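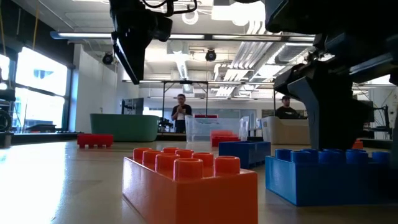
Dorton Early Years Centre: Refurbishment and Equipment Grant
Progress report, second period

1. Status

Work under the grant is proceeding to the revised programme. The heating and ventilation package is complete. Flooring is complete in the two ground-floor rooms and outstanding in the upper room. The outdoor surface has been tendered but not let. Expenditure remains within the approved budget.

2. Heating and ventilation

Ehlers replaced the boiler and fitted thermostatic valves to all radiators on the ground floor. The old pipework behind the kitchen was found to be undersized and was renewed as a variation, at a cost of £1,732. This was met from contingency with the agreement of the project manager, Timo Teuber, before the work was carried out.

The extract fan in the nappy-changing area has been rewired to run on after the light is switched off. Readings taken after commissioning showed that the ground-floor rooms reach the set temperature before opening time. The upper room reaches it an hour later. Ehlers has been asked to rebalance the system and will return on a Tuesday, when the upper room is not in use.

3. Flooring

Damp was recorded in the screed under the former sink in the upper room. The supplier, Jenach, will not guarantee the vinyl if it is laid before the moisture reading falls to the level stated in its instructions. A dehumidifier is in place and readings are logged weekly. Laying is now expected in March. The room remains usable with the existing carpet tiles, apart from the strip next to the wall, which has been closed off.

4. Entry system and telephones

The door entry system was supplied by Cekotel and is in daily use. Two faults were reported in the first month, both at the side gate. The first was a loose connection. The second was caused by water entering the call panel, and the panel has been replaced under warranty with a sealed unit. No further faults have been logged.

5. Expenditure

Boiler, valves and controls: final account agreed, paid
Pipework variation: £1,732, paid from contingency
Flooring, ground floor: £3,640, paid
Flooring, upper room: ordered, not invoiced
Door entry system: paid, less retention
Contingency remaining: £2,000

6. Risks

The main risk is the drying time of the screed. If the reading has not fallen by the end of March, a surface membrane will be applied and the cost charged to contingency. A quotation has been requested from Jenach.

The tenders for the outdoor surface are valid for a limited period. We ask the funder to confirm the release of the third instalment before they lapse, so that the work can be let without retendering.

7. Next period

Rebalancing of the heating, laying of the upper-room floor and letting of the outdoor contract. Copies of invoices and the commissioning certificate are attached as Annex A. The moisture log is attached as Annex B.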